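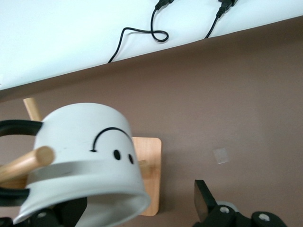
2/ Regra da caneca no suporte, versão de março. A tarefa só conta como feita com a alça no pino e a garra aberta, sem contato com a caneca. Caneca encostada no pino é falha.

3/ Cabos: nenhum pode atravessar a área de alcance do braço. Conferir antes de ligar, também os da mesa ao lado.

4/ Na Vordale a gente anotava só acerto e erro. Na Irko cada falha leva um código. O 11 é alça fora do pino, o mais usado. De 501 tentativas, 184 ficaram com código.

5/ Reapertar os parafusos dos dedos a cada 400 ciclos e registrar quem apertou.

6/ A lista completa de códigos sai amanhã.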